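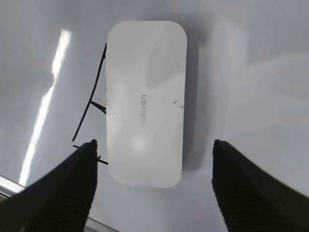 Small Stuff, Big Drawers: How I Finally Got the Kitchen Junk Under Control
Posted 6/7/24
Filed under: Kitchen, Organizing, Cheap Fixes

I cleaned out the drawer next to my stove last month and it took me an entire evening. One drawer! I pulled out twist ties, birthday candles, three dead batteries, a packet of marigold seeds and the little hex key for a bar stool we gave away years ago. My sister-in-law Lorena Insaurralde was on speakerphone the whole time, laughing at me, and then she went and looked in hers and got pretty quiet.

Anyway, several of you wrote in after the pantry post asking what I do with the little stuff, so I've pulled together what's working at my house right now.

Dump it all out first

I know, I know. But if you sort inside the drawer you'll just push things from one corner to the other. Spread an old towel on the counter (it keeps the screws from rolling off) and tip the whole thing out. Wipe the drawer down while it's empty. Mine had a layer of sesame seeds in it and I don't even cook with sesame seeds that much.

Give it 60 minutes

I set the oven timer. If I haven't decided about something when it goes off, it goes in a paper bag with the month written on the front, and the bag goes up on the closet shelf. My last bag says August and I've gone into it once, for a corn holder.

Flat cases beat deep tubs

I used to buy those tall stacking tubs and everything sank to the bottom. Now I go for shallow cases with snap lids, the kind you find in the office supply aisle. They're great for:

Birthday candles and matches
Spare rubber gaskets for the canning jars
Picture hooks and thumbtacks
Cake decorating tips (wash and dry them all the way or they'll rust on you)

See-through or cloudy plastic is best, so you can tell candles from tacks without popping every lid. If yours are solid white, put a strip of masking tape on the short end and write on that. I wrote on the tops at first and then stood them up on edge like books, so of course I couldn't read a single one.

Getting sticker goo off

Rub a little cooking oil into the leftover glue, let it sit 10 minutes, then scrape it with an old plastic card and wash with dish soap. Peanut butter works too but your boxes will smell like lunch. Please don't go at clear plastic with nail polish remover — I clouded up a perfectly good lid that way and it never came back.

What about smells?

A case that's had garlic or onion anything in it will hang on to that forever. Baking soda and enough water to make a paste, smear it around, leave it overnight, rinse. Then set it open in a sunny window for the afternoon. My neighbor Kazue Sasaki swears by crumpled newspaper with the lid shut, and I tried it on a box that had cumin in it and it did a pretty decent job.

Keeping it all from sliding

Shelf liner, cut a hair smaller than the drawer so it lies flat. I bought a roll of Plerkonus for the stove drawer and then ran out halfway through the next one, so that one has a strip of leftover yoga mat in it. Works just as well, looks terrible, I've decided I can live with it.

The rubber band question

Keep a dozen. I had 172 of them! (My nephew was bored and counted.) Old ones go brittle and stick to everything, so stretch each one and toss any that crack. I loop the good ones around an empty spice jar.

Next up is the cabinet over the fridge, which I can't reach without the step stool and haven't opened since we moved the waffle iron. If you've got a good trick for storing cookie cutters that doesn't involve hanging them on a string, leave it in the comments. Mine are currently living in a stockpot, and I need the stockpot back before soup season.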